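Wusell Community Help > Bench and Mobile Arms > Setup and Safe Use

Utensil handling on a shared kitchen table: which rules apply, and what should the written procedure say?

Posted by Oliwia Baran, 2025-03-29
Tags: two-arm, utensils, risk assessment, bench layout

We are writing the operating procedure for a two-arm setup that handles tableware at a kitchen table. Tasks are limited to bowls, cups, forks and spoons, with other kitchen items standing at the back as clutter. The arms are run by teleoperation for recording and then by a learned policy for playback. Both modes use the same table, the same grippers and the same item set.

Our internal template comes from a machine-tending cell with a fence and an interlocked door. Most of it does not transfer. There is no fence, the operator resets the table by hand between runs, and the item set changes from week to week. The template also treats the workpiece as fixed in shape and position, which a spoon is not.

What I need to settle before the February draft is replaced:

Does a fork or spoon held in the gripper count as part of the end effector for the risk assessment, or as a workpiece?

How much of the table layout should be written down? Kacper Grabowska wants a marked zone for every item. I would prefer a front zone and a back zone and nothing finer.

Is there accepted practice for inspecting finger pads when the load is a few grams of polished metal? Our template says every 2000 cycles, a number inherited from steel parts.

Powered appliances on the same table: permitted or not?

I am not asking for a certification opinion. I want to know what people put in their own documents and what they later had to take out.

Remigiusz Makowska

Taking these in order. I wrote the equivalent procedure for the Bindstead bench and have revised it 4 times.

Held utensil. Treat it as part of the end effector from the moment the jaws close until they open. The general principle in ISO 12100 is that you assess the hazards of the machine as it is used, and a gripper holding a fork presents a different contact geometry from an empty one. ISO 10218 was revised this year, so check which edition your template cites before copying clause numbers out of it. Collaborative contact limits are stated as force and pressure. A fork tine has a very small contact area, so a force that is acceptable with a bare pad can produce a pressure that is far outside the limit. Our document has one line for blunt items and one for pointed items, with a lower speed cap for the second.

Grip orientation. Write down which end is held. For spoons we specify the handle between the pads and the bowl clear of both fingers. For forks the tines face away from the side where a person can stand. The rule applies at rest on the table too: the fork is set down with its tines away from the operator position before the run starts. 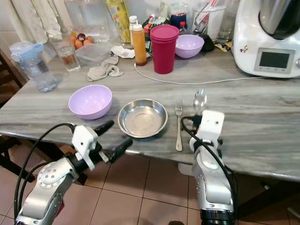
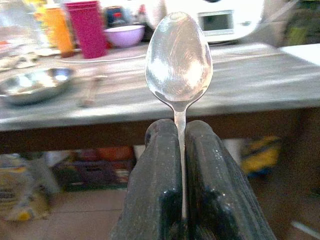

Table with a fork and spoon lying at the front, and a spoon held by the handle with its bowl up.

Layout. I side with you on two zones. Per-item marks were tried at Bindstead and were out of date within days. The rule that survived is that target items go in the front zone and everything else goes behind it. Glass stays in the back zone at all times. State the zone depth in your own document; ours is set by the reach of the shorter tool and will not suit you.

Cables. A cable lying across the work surface is a snag hazard and gets its own line in the pre-run check. Route it along the back edge or off the table. If it has to cross, it is recorded as a deviation and both arms keep a minimum height over it. The same check covers the cable loops on the arms – slack is needed at the wrist, but a loop must not be able to catch on a bowl rim or an appliance.

Finger pads. Drop the cycle count. Thin polished handles load a narrow strip of the pad, and wear there does not follow total cycles. We inspect by eye at the start of each session and wipe the pads with a dry lint-free cloth. Dust on the pad surface lowers friction, and the first symptom is usually slow rotation of the spoon about its handle. Replace the pads in pairs.

Appliances. Permitted if unplugged, with the plug visible from the operator position. A switch in the off position does not meet our rule. If the task needs the appliance live, that is a separate assessment and a separate document.

One item you did not ask about: the reset. Most exposure occurs when a person reaches in to put the items back. Our procedure requires a protective stop before any hand enters the front zone, and the person resetting holds the enabling device. Pausing the policy in software is not a stop and should not be described as one.

Gregor Dunbar

We just keep the speed at 100 mm/s and have never had a problem with spoons. Plastic forks if you are worried. The zones thing seems like a lot of paperwork for a table.

Zofia Jakubowski

Mostly in agreement with Remigiusz, with 2 corrections.

First, the speed cap. A low speed as Gregor describes is a useful measure but does not cover clamping. If a hand is between the tool and the stone or wood of a tabletop, the contact is quasi-static and the pressure limit governs. Plastic forks also change the task: stiffness, mass and reflectance all differ, and a policy trained on one should not be assumed to hold for the other.

Second, the start-of-session pad check needs a record. At Ranarwood we had a check with no sign-off, and when grasps began to slip there was no way to tell which recordings were affected. We now log pad set, date fitted and inspector against each session. The Zieliński form has fields for all three and can be used with no changes.

On the original template: keep its section on stopping functions and its section on authorized persons. The rest is quicker to write again than to edit.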